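Progress report to the Courtois Fund, 11 May 2025

The Flerngate reading room opened on schedule. We have lent 3,514 books this quarter, and 26 families from Vustow signed up for the summer story hours. Spending is $700 under budget, mostly on shelving.

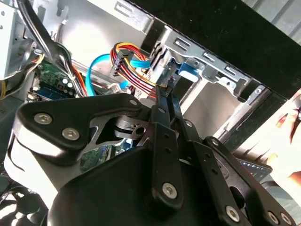
**Pletthorpe Library Service – Outreach Team**

The roof repair is still open – 3 bids came in, all higher than planned. We expect to choose a contractor before August and will send revised costs with the next report.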